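Boards > Campaigns & Petitions > Prisoner Support

Last updated: Saturday, 9:14 pm

Trevesier letter drive, how are we doing this?

marlowe_k
Ok so the Trevesier support list finally put out the new mailing rules and I've read them twice and I'm still confused. They want letters to the four hunger strikers AND letters to the parole office, but in separate envelopes? Last time our group sent 178 in one big box and I never heard whether a single one got through. I'd like to do better this round.

pinecone64
Separate envelopes, yes. The box was the problem. Mail room over there sends back anything bulk. I got my own letter back in April with a sticker on it that said "multiple correspondents."

marlowe_k
Ugh. So 178 stamps.

dustyroads
I'll be the grump. I don't think the letters to the parole office do anything. They have a clerk who tallies them and that's it. I'd put the stamp money into the legal fund. Stastora is charging the families 700 a month just for phone time, and that's a bill somebody has to pay right now.

pinecone64
A tally is still a tally, dusty. When the Brestis people got their guy moved out of solitary the lawyer told us the pile of mail came up in the hearing.

dustyroads
Came up, sure. So did the medical report, and I know which one I'd bet on.

hollow_reed
Can't we do both? We had 64 people at the library last time and most of them would rather write than give money (a lot of them are students, they're broke!). I'm not going to tell a kid with no cash to go home.

Also please, plain paper for the ones going inside. No glitter, no stickers, no perfume. Colored is fine for the parole office as far as I know, and we've got a ton of it left over from the Eklund march.
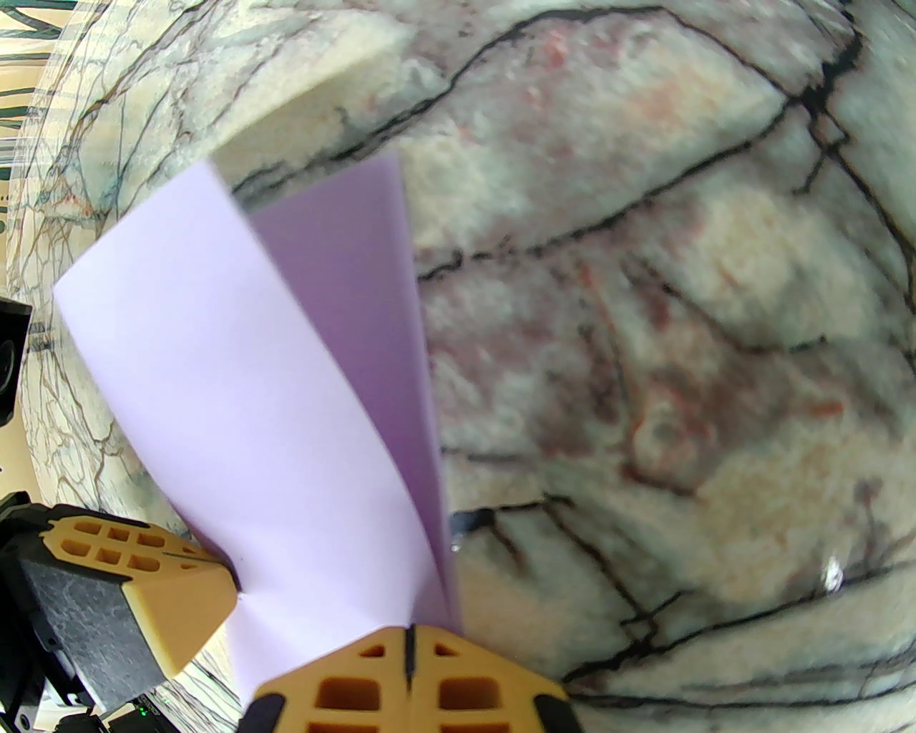 Anyway I can bring pens and envelopes, and my sister has a key to the side room if we want to start at 10 instead of noon. What I can't do is stamps. I'm tapped out till payday.

dustyroads
Fine. I'll cover half the stamps if there's a jar on the table for the phone bills. And I want the jar by the door, not hidden behind the cookies like last time.

marlowe_k
Deal!! Jar by the door. Pinecone, can you post the inmate numbers? The list I have is from before two of them got transferred.

pinecone64
Sending by private message, I don't want those sitting on an open board. Give me till tonight.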